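Filed under: Home & Pantry > Carriers, Bins and Baskets

Druneck shopping basket, light blue - is it worth buying your own?

I had my doubts about this one from the start. A plastic shopping basket is something stores hand you for free at the door, and the idea of paying for one struck me as a bit silly. But the Druneck kept showing up in the listings with glowing write-ups, most of them two sentences long and posted before anyone could have owned the thing for a week. So I bought one and have been using it for produce runs, for carrying things up from the car, and lately for hauling windfall apples out of the yard.

The listing says the basket will hold 80 pounds. I don't believe it, and I don't see how anyone would check. I can't lift 80 pounds with one arm and neither can most people who buy groceries. With a normal load of fruit, some potatoes and a couple of jars, it's fine. The bottom sags a little under the jars. It springs back when you empty it.

The slots are the part I care about. They run up the walls and across the floor, so grit falls through and you can hose the whole thing out in the driveway. Small stuff falls through too. Cherry tomatoes stay put, loose shallots mostly do, green beans go straight out the bottom and onto your shoes. Bits of packaging like to catch on the inside, and you will find yourself picking at them with a fingernail. 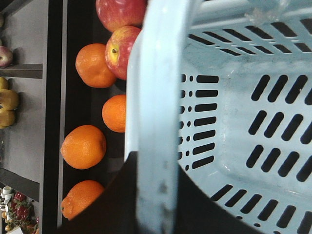
Light blue basket on its side by the apples and oranges. Scuffs and grey smudges show on the inside.

Which brings me to the color. Pale blue looks clean and cheerful in the product shots, and it shows everything. Smudges wipe off with dish soap if you get to them early. Scratches on the rim don't, and the rim is where you'll get them, from setting it down on its side or dragging it along a shelf. If I were ordering again I'd look for something darker.

The rim itself is good. It's thick and rounded and doesn't bite into your forearm the way thinner ones do. The Zaler I had before this had a sharp molding line all the way around and I hated it by the time I got to the register. The Perex is nicer than either, but it costs a lot more and it's deeper, so the soft fruit ends up crushed at the bottom. I've gone back to bagging peaches separately no matter what basket I have.

The seller also claims it's good for 2,000 trips. At my rate I'll be dead first.

So: a decent basket with silly numbers printed on the tag. If your store has baskets you like, save your money. If you want one for the yard and the car, it does the job, and I'd pay full price only if they brought out a darker one. They say more colors are coming in May - we'll see.

3 out of 5

Posted 2024-04-27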